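Home About Minutes Events Join Contact
Search the minutes... Go

Vutdale Shared Studio
Members' Meeting - Minutes
March 30, 2025

Chair: Sofia Sfakianakis
Minutes taken by the Nullerico desk
Present: 5 members. Apologies from Dorex.

1. Minutes of the December meeting

Read and approved with one fix. The new shelf labels were paid for by Esposito, and we had credited Dorex. Sorry, Esposito, and thank you again! They look great.

2. Money

Balance in the room fund is $148. Coffee and paper goods since December came to $119, already taken out of that figure. Everyone was very happy with this. Agreed to keep monthly dues where they are through the summer.

3. The brick wall desk

Most of the evening went on this one, and it was a lively talk. The question was whether the white desk along the brick wall should stay a "display" desk or go back to being a plain work surface. Sofia loves it as it is and made a lovely case for it: the burgundy book with the gold crest standing up against the brick, the little black picture frame with the bare trees, the tissues within reach. It makes the room feel like somebody's home, and visitors stop and look at it every time.

Nullerico pointed out that small things creep forward over the week and that whoever sits down next has to push them back before opening a laptop. Esposito would like a bit more color and offered a plant. There was real excitement about the plant, then a long side discussion about watering, which we have saved for next time.

Agreed:
- The row of things stays against the bricks. Three feet of clear desk in front of the chair whenever you leave.
- The small white tray stays on the desk and is for pens and keys only.
- Anything small and loose that has no owner goes to the shelving unit at the end of the month.
- Tree picture stays put. Carried with cheers.

4. Chairs

The folding chairs have been a hit and they really do fold away in seconds. Please stand them beside the curved white wall when you need the walkway, and open them all the way before you sit. Esposito will look at the feet on the one that rocks.

5. Floor and cables

Now that we have the pale tile clean - and it came up beautifully, well done to everyone who scrubbed - we would love to keep it that way. The cables under the big white table are the last untidy spot. Sofia has a bag of cable ties and will bring them. Keep feet and bags away from the place where the power cable meets the floor, and please do not shove boxes into the dark wooden compartment under the table until that job is finished.

Room pictures:

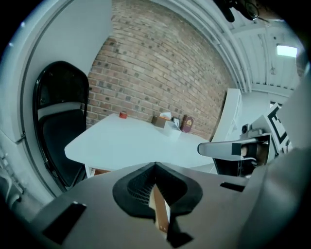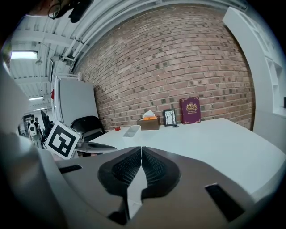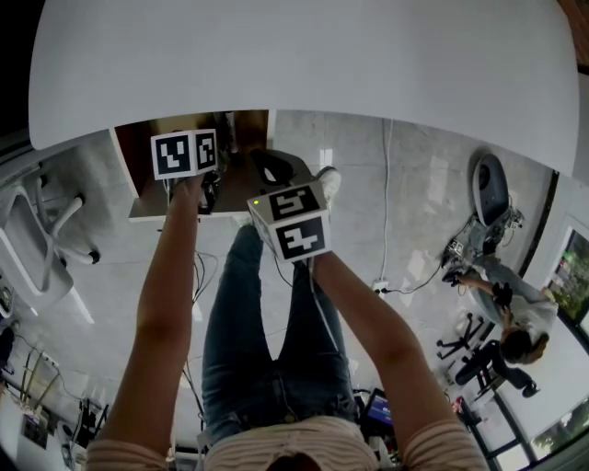 6. Refrigerator

Short and cheerful. Names on everything, please. The red sticker on the door can stay, we have all grown fond of it. Dorex had sent a note offering a second shelf for the inside and we said yes please. Nullerico will wipe down the door seals before the next meeting.

7. Any other business

Esposito asked if we could have music on during cleanup. Yes! Bring a speaker.

Sofia thanked everybody for giving up an evening to talk about a desk. Next meeting to be set by message once the cable job is done, with the plant first on the list.

3 comments 5 shares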